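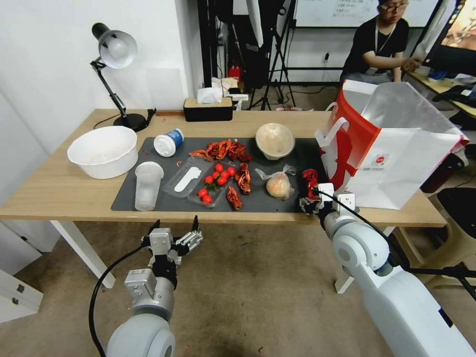 Crayfish held at the right gripper, next to the open bag.

Kitchen Bench > Packing and Storage > Test Notes

Packing a Mixed Food Bag: Working Tips from the Junau Table Trials

Last updated: 5 December 2023

These notes cover the table layout and packing order used in the Junau trials, in which a two-arm robot moved mixed food items from a mat into a paper shopping bag. The trials compared two ways of choosing the next item. The first, called nearest-first, takes whatever lies closest to the bag. The second, called shape-first, takes the firm, regular items before the irregular ones and leaves soft items for last.

The set-up was written by Malou Hviid and the grasp log was kept by Bergþóra Kjærgaard. Most of what follows can be applied at a kitchen counter with two hands. Where a tip only makes sense for a gripper, it is marked.

How the trials were run

One episode is one table of food, from the first reach to the last release or to a stop. There were 300 episodes, divided evenly over 12 layouts, so each layout was run 25 times. The log holds 1,362 grasp attempts. An attempt is counted from the moment the fingers start to close, whether or not anything is lifted.

An attempt was stopped after 30 seconds. A stopped attempt was logged as a miss, even if the item was between the fingers at the time. We kept this rule strict, as the first version of the log let the operator decide and the two operators did not decide the same way.

The planner was Flesto, in the version we froze in October. No settings were changed between layouts. Items that fell outside the mat were left where they landed and the episode went on without them.

Result in short

Shape-first gave fewer misses than nearest-first on 9 of the 12 layouts. On two layouts there was no difference. On one layout, with the bag close to the mat edge and all firm items at the far side, nearest-first did better. The gain from shape-first came mostly from crayfish. Crayfish taken late, with space around them, were missed less often than crayfish taken straight from a pile.

We did not measure bruising or leakage in any way that would stand up. Remarks on those below are from the operators' notes and should be read as such.

1. Lay down a dark mat

Put a plain dark gray mat under the food. Clear plastic is hard to find on bare light wood, for a camera and for a tired person. The edges of a clear tray or cup show better against gray. Leave some bare table on every side, so that there is room to set a bowl down off the mat.

Tape the corners if the mat is thin. A mat that creeps during the work spoils any measured position (gripper only) and tips cups.

2. Set the lamp low and to the side

A desk lamp at the back corner, with the shade turned down and across the table, gives short shadows that fall one way. Overhead light alone puts a bright patch on every lid. If you can see the ceiling light reflected in a container cover, move the container or turn it before you start.

Keep the lamp cable behind the base. In two episodes the left arm caught it.

3. Open the bag fully before the first item

Stand the bag at one end of the table with its handles up and its mouth spread. A paper bag that is half open will fold inward when something touches the rim. Crease the top edge outward once along each side and it will usually hold.

For a robot, measure the height of the rim each time a new bag is used. Bags from the same pack differed by enough to matter with crayfish, which hang below the fingers. A claw that touches the rim turns the whole item in the grip. Raise the path over the bag until the lowest part of the load clears it.

4. Spread a pile before you pick from it

Crayfish hook into each other. Pulling one from the top of a heap often brings a second, which then drops somewhere between the mat and the bag. This was the most common fault in the log.

By hand: pull the heap apart with a fork and leave a finger's width between pieces.

By gripper: use a short sideways push along the edge of the heap, then wait for a new view before choosing. The push costs time. On layouts with large piles the time was recovered through fewer repeat attempts. On layouts with three or fewer crayfish it was not, and the push should be turned off.

5. Grasp crayfish across the body

Close on the body shell, with the fingers on either side. Claws bend at the joint and the item swings. A tail grip holds well at first but rotates under load.

If a fragment of shell is left on the mat, ignore it until the end. Flesto twice chose a fragment as its next item under nearest-first. A minimum size in the item filter fixed that, but we added it after the trials were complete and it is not reflected in the figures.

6. Keep tomatoes in their tray

Move cherry tomatoes as one unit. Single tomatoes roll, and the stems catch on gripper pads. Lift the tray from both long sides and keep it level to the bag. Do not pinch a divided tray at a corner, as it will flex and the load will shift to one compartment.

In the log a tray counts as one item. This makes the tray layouts look easier than they are, and Kjærgaard has suggested weighting them. We have not done so. 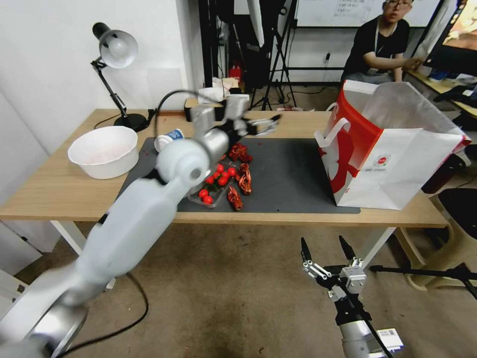
7. Stand cups up, or leave them

A cup on its side is slow to deal with. The fingers have to come down along its length, and it may roll when first touched. We tried three approaches: righting the cup and then lifting it, lifting it sideways, and skipping it until all other items were done. Skipping was the best of the three. With the mat cleared there was room for a second try from the other side.

By hand this is trivial. The useful part is the order: deal with anything that can roll when there is nothing left for it to roll into.

Empty cups should go in last and upright. The operators' notes report that clear plastic cups cracked when packed under a bowl.

8. Hold covered bowls by the body

Do not lift a bowl by its lid, even a tight one. Grip below the rim. Round bowls are a poor match for flat fingers, and a slow close is better than a hard one. We set the closing speed to half for bowls and saw fewer slips, with the same force at the end of travel.

Place the bowl on the base of the bag, level, before any shellfish. A bowl placed on top of crayfish will tilt. This is the main practical reason for the shape-first order.

9. Use the knot on bagged buns

A steamed bun in a tied plastic bag is soft and marks easily. Take it by the knot. The plastic ears above the knot are good to grip and keep the fingers off the bun. Check that the knot is tight first. Put the bun on top, under nothing.

The Briem pads (ribbed rubber, 2 strips per finger) held knots better than the smooth pads from Belska. The Belska pads were easier to wipe clean and left less shell grit behind. We used Briem for all logged attempts so that the two orders could be compared on equal terms.

10. Wipe the fingers between tables

Cooked shellfish leaves a film. Misses rose toward the end of long sessions until we began wiping the pads after each episode with a tissue and warm water. Keep the tissue box at the back edge of the table, outside the reach of both arms. Let the pads dry before the next run.

Packing order, as used

Covered bowls
Trays
Crayfish, singly
Tied bags
Cups

Limits

One table, one bag position for most layouts, one pair of arms. The layouts were drawn up by the same person who wrote the ordering rule, and a repeat with layouts from someone else is planned. The rule assumes that every item can be seen from the start. It has not been tried with items hidden under others, except within the crayfish piles, where only the top layer was offered to the planner.

Layout sheets and the blank log form can be requested from the address on the contact page. Please state the gripper width when writing.

Filed under: packing order, shellfish, paper bags, grippers

Contact | Copyright Kitchen Bench | Back to top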